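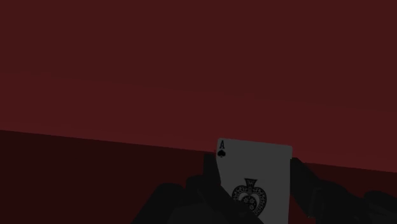 Gadwood Picket Sign System: Handle, Panel and Transport Sleeve

4 min read

The Gadwood is a reusable sign system for picket lines, marches and informational leafleting. It consists of a square cardboard-core handle, a corrugated plastic panel and a canvas sleeve for carrying assembled signs. Locals, strike committees and labor councils can order the parts together or separately.

Handle

The handle is a closed square tube made from laminated paperboard with a water-resistant outer wrap. Length is 833 mm. It contains no wood or metal. Many cities restrict wooden or metal sign supports at permitted marches, and the wording of those rules varies. Check the permit conditions before ordering, including any limit on wall thickness. The wall thickness of the current handle is printed on the packing slip, and a signed dimension sheet is available on request for submission with a permit application.

The corners are rounded to reduce pressure on the hand during long shifts. The lower end is capped with a push-fit paper plug. Handles that have lost the plug can still be used, but the open end takes up water if it is set down on wet pavement.

Panel

The panel is white corrugated plastic, 868 mm on the long side. Flutes run vertically so that the handle can be fixed between two panels without creasing either face. Both faces accept screen printing, vinyl lettering and permanent marker. Water-based marker will run in rain and should be avoided for outdoor use.

Artwork can be supplied as a PDF with fonts outlined. Keep lettering clear of the center strip where the fasteners pass through. For slogans that change from week to week, order blank panels and apply printed paper sheets with removable tape.

Assembly

Place the first panel face down. Lay the handle along the center strip with its top end level with the upper row of holes. Put the second panel on top, face up, and press the plastic rivets through both panels on either side of the handle. The rivets lock by hand. To release them, push the center pin from the back. Rivets can be reused, but replace any that no longer click.

Do not staple through the handle. Staples break the outer wrap and leave exposed points on the back of the sign.

Use in wind

A double-panel sign catches a good deal of wind. In gusty conditions, remove one panel or switch to the short panel. Picket captains should have signs lowered when members are crossing a driveway or standing close to traffic. The sign is not rated for mounting on fences, vehicles or poles.

Transport and storage

The canvas sleeve holds seven assembled signs and has a shoulder strap. Signs should be dried before they go back in the sleeve. Store handles flat and off the floor. Panels may be stacked, with printed faces separated by paper during the first day after printing.

Field use

The handle was revised after the Zulluvthorpe hotel and laundry strike, where more than 1,000 members picketed in rotating shifts. Josefien Timmermans, who ran the sign table there, reported that the original bottom plug worked loose after repeated wetting. The revised plug is longer and has been fitted to all stock shipped since April 17, 2024. Replacement plugs for older handles are supplied free of charge.

Ordering

Blank systems ship from the Prusbridge warehouse. Printed orders are produced in a union shop and carry the shop's label on the lower edge of the panel unless the customer asks for another position. Purchase orders from locals and councils are accepted. Strike orders for blank stock are packed ahead of general orders; write STRIKE in the reference field and give a phone number for the person receiving delivery.

Permit paperwork and dimension sheets: Karthik Navaratnam
Artwork and print proofs: Bohdana Panasiuk
Returns and spare parts: Tshepo Cele

Unused blank parts can be returned in their original packing. Printed panels are not returnable unless the print differs from the approved proof.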